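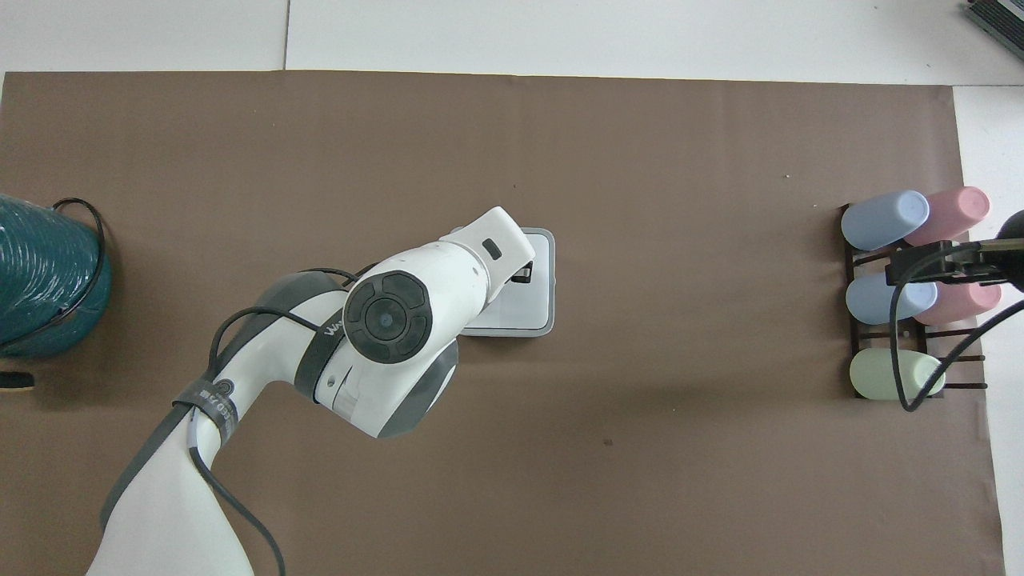
# Cups and tray, week 3 (thread)

**1/** New task at our bench in Prusotstead: pastel cups, a wooden rack and a grey tray. We collect examples by hand, with one person guiding the arm and one person writing notes. The aim is 384 good episodes before the end of July.

**2/** We have 95. On Monday I believed we had more, but Mārtiņš Kļaviņa watched the recordings again and took out every one where the operator waited too long before closing the gripper. The model learns the waiting also. He was right and I was a little sad.

**3/** The brown paper stays. On the bare white table the pale tray was hard to find in the images, and our first small model, Cellness, often reached beside it. With paper under everything I can see the rim much better myself.

**4/** All the cups lie on their sides with the mouth to the left. This is the start position for the present set. Later we will turn them, but first I want one direction done properly.

**5/** A question from Kristof Timmermans: do we keep the failed grasps? Yes, in a separate folder, with a label. If the operator drops a cup and then picks it up calmly, I keep it in the main set — such recoveries are useful and we have only 6.

**6/** Cables are my daily trouble. Before each episode I check that no loop can catch on the rack. It takes more time than the episode itself.

**7/** Tomorrow we change operators, so the movements will look different again. I will post the new count in the evening, and the notes sheet too if somebody wants to copy it.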